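Ticket 332 — Table clearing: plastic bottles to tray
Project: Balov (household chores)
Status: Open, waiting on support
Component: grasp planner
Priority: normal, though I'd love it bumped

Hi Sopacua support, it's me again! This is about the clearing job in the Balov project, the one where the arm picks up the empties and drops them in a tray. I know it sounds like the easiest chore in the house (my kids do it, badly, for pocket money), and that's sort of why we picked it. If a machine can't tidy up after lunch I don't want to hear about it folding laundry.

What I expected: arm goes to the nearest bottle, closes on the middle, lifts, moves over the tray, lets go, comes back for the next one.

What I get: arm goes to the nearest bottle and closes on the middle fine. Then on the lift the bottle rolls or folds in on itself and the planner reports "object lost" and parks. Six tries this afternoon, 2 in the tray. The other four all stopped at the same step.

Setup is the standard one from the Hiltbridge guide. White cloth, red tray in front, bottles lying down behind it. I've left everything else at defaults, except approach speed, which I turned down one notch after the last ticket.
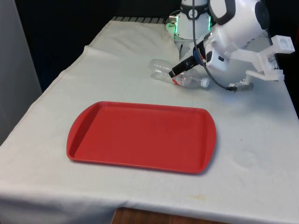 Codetti: Thanks for the details. We see this a lot with thin bottles and I don't think your arm is at fault. The default grip force was tuned on full bottles, which push back. An empty one gives, the fingers keep closing, and the width check decides there's nothing there. Try the "soft container" profile and set minimum width to 6 mm. Also, do you get the same error with one bottle as with a pair? Two bottles close together can confuse the planner about which one it's holding.

OK, back after trying both of those. Soft container profile is on, minimum width is 6 mm, restarted the controller so it would stick (it didn't the first time — the settings page says "saved" before it has saved, you may want a separate ticket for that).

Good question about the pair, I hadn't thought of it. I ran it again with a single bottle, label toward the middle, cap pointing right, and started every run with an empty tray so old bottles couldn't muddle the count. 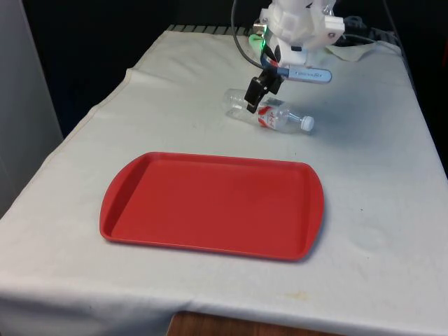
I also wiped the finger pads and ran the wrist calibration from the maintenance menu, and it passed with no warnings. The log is much happier now. No "object lost" at all on the single bottle runs, though I do get "grip width drifting" in yellow on the lift. Is that one safe to ignore? The manual lists it and then says nothing else about it.

With two bottles touching I still get the old error now and then, always when the planner picks the rear one first. Can I force the order somewhere? I'd be perfectly happy with front to back every time.

My sister-in-law asked me when she can have one for her kitchen and I told her to keep her dishpan gloves. It's slow, and it still needs me standing there to press resume. But it's doing more than it did in June, when it couldn't find a clear bottle on a white cloth to save its life, so I'm not giving up on it!

Logs from both sessions are attached. Please leave this open until I hear about the pick order and the yellow warning.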